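Jun 14, 2021

Up at stupid o'clock again. Birds. The blackbird on the gutter thinks he owns the place. Made coffee, burned the toast, ate it anyway, standing at the counter in my socks.

So – the choir. We are singing again. Outdoors, in the old market hall at Treretti, open on two sides so it counts as outdoors. Solène sent the message late last night and I read it three times. First rehearsal in I don't even want to work out how long. I put my phone down and sang a scale in the hallway and it was awful. Top went at the D. Used to be able to float up there half asleep.

Did my warmups in the car on the way. Lip trills at the red light, man in the next lane staring. Let him.

Got there early and there was Jacqueline already, with her folding stool and her thermos, like she never left. She's let her hair go white and it looks wonderful on her, I told her so and she waved me off. Wanted to hug her. Didn't know if we do that yet. We sort of patted at each other's elbows. Then Moushumi came across the square and just grabbed us both, so that was settled.

Two of the altos have moved away, I didn't know. And Keabetswe has switched to tenor! Says her voice dropped over the winter and she's done fighting it. It suits her. Big warm sound right behind my left ear, made me lazy, I kept drifting down onto her line and having to climb back out.

We started with the Ferrand because everyone was supposed to know it. Everyone did not know it. First page fine, second page ok, then the bit where the sopranos hang on and the rest move under us – train wreck. Solène stopped us with one hand and didn't say a word, just looked at her shoes for a second. Then she laughed and so did we. Ran it again at half speed on "noo". Better. Again with words. Better still. There was one chord near the bottom of page 4 that locked in so hard I got goosebumps up my neck. Couldn't look at anyone. Would have cried.

Forgot how tiring it is. Ribs ache. My lower back too, from standing on stone. Take the other shoes next time, the ugly ones.

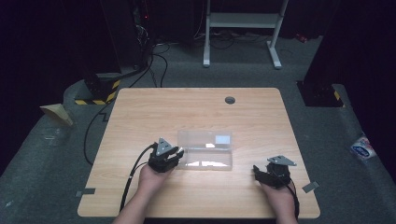
Sheet music is a disgrace. Came home and pulled out the whole pile, and half of it is not even mine – Zuzana's name on three of them in that tall handwriting, one with a coffee ring, one with a grocery list on the back (leeks, batteries, something I can't read). Must give them back before the summer. I want to sort the lot properly this time, by composer, with the short rounds kept apart so they don't slide down inside the big scores and vanish. A clear plastic box like that one would do for the rounds, then I could see what's in there without tipping everything onto the bed. The folders can go upright on the shelf. Pencils in the mug. I always say pencils in the mug and then I turn up with a ballpoint and Solène gives me the look.

Found the old Stutska program in the pile too. The summer we sang in the church with the leaky roof, and there were 166 people in a room meant for 100, and the back row sat on the font steps. My solo in the second half. I remember my knees more than the singing. They shook so much the hem of my skirt was moving. Jacqueline said after that it looked like a breeze. Read through all the names on the back page and stopped for a while at a few of them. Put it in the drawer, not back in the pile.

Lunch late, cold rice and an egg. Called Mom, told her about the chord, she said "that's nice, did you eat". Yes Mom.

Things Solène wants by next week
– Ferrand, pages 2 to 4, off the book if we can
– the new one, Vula, just the notes, don't worry about the words
– breathe where she marked and NOT where we feel like it (this was to me)

Had a go at Vula this evening with one finger on the keyboard. Pretty tune, goes round and round, then a nasty jump in the middle I keep landing flat. Wrote an arrow over it. Wrote a bigger arrow. Neighbor's dog joined in at one point and was closer to the pitch than me.

She's talking about a small concert in July. Small, she keeps saying, friends and family, bring a chair. I said yes before she finished the sentance. Then lay on the couch worrying about that top D. If it isn't back by then I'll ask to go down to second soprano. Wouldn't mind so much. Would mind a bit.

Throat a little scratchy now. Honey and hot water. No talking tomorrow morning, or less talking. Need to text Zuzana about the music, and ask wether she's coming back, she didn't answer Solène and I don't want to push. Maybe I'll just take the scores round to her and not mention it. Take her some leeks.

Window open, still light out. Humming the alto line for some reason. Bed.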